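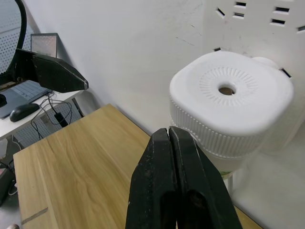 *Photo: Aisling Coughlan, Rafferty, June*

# Lids and tubs, set 3

Dec 19, 2011

The lids and tubs pages began as a way of keeping track of the plastic containers people in Rafferty were passing on to each other. Senga MacAulay had a shelf of them in her back kitchen, Éabha Sheehan had two boxes in the garage, and it was hard to say what would fit what. The first two sets covered jars and food boxes. Set 3 is for square tubs and anything with a shaped or moulded lid.

## On this page

**Square white lid with a hole in the top.** Strongly rounded corners, vertical ribs set close together along the skirt, and a thin rim at the bottom. The ribs carry on round the corner without a break.

The top has a round hole near the centre with a soft raised edge. Short ridges are moulded into the plastic round it, fanning outwards. They are the same white as the lid, so they show best above the hole and to the left of it.

The body is off-white and gets narrower towards the bottom. It has a small green printed mark. I have not put a maker against it. Yolotzin Manríquez thinks Prakel and I think Nandomix, and neither of us can find an old list to check.

## How the lids are listed

Each lid has an entry for shape, colour and edge, in that order. The edge matters most when you are trying to match one up by description. A ribbed skirt is easy to grip and easy to describe over the phone. A plain skirt needs a measurement as well, taken across the underside from inner wall to inner wall.

Square lids should be measured twice, once along a side and once corner to corner. Two of them can have the same side length and still not swap over if the corners are rounded differently. Hiyori Onishi found this with a pair of Trudlow tubs last winter and we have added the second measurement ever since.

Holes are listed separately. Please say if there is a raised rim and if the hole is in the centre or off to one side. A lid with a hole is no use to someone who wants to keep flour in the tub, and we have sent out the wrong one before now.

## Cleaning before you pass one on

Ribs and moulded patterns hold dust. An old toothbrush and warm water with washing-up liquid will do most of it. Brush along the ribs, then rinse from the top down. Stand the lid on its edge to dry, and leave it overnight if you can.

Labels come off more easily after a soak. Leave printed marks alone, even if they are faint. They are often the only clue to the maker.

Anything that has held paint, bleach or garden chemicals should not come to us at all.

## Still wanted

- Square lids to fit the Nandomix 216, any colour
- A Prakel tub with its handle
- Old shop lists or leaflets showing Trudlow containers
- Round lids with a ribbed skirt, for set 4

There are 60 entries in the paper list at the moment, and 31 of them still have no maker's name. Senga keeps the list and will read out an entry if you ring her in the evening. If you recognise the green mark on the white tub, tell her or leave a note with Éabha and the entry will be changed.

Corrections to sets 1 and 2 are on the sheet inside the front cover of the list. Most are to do with sizes.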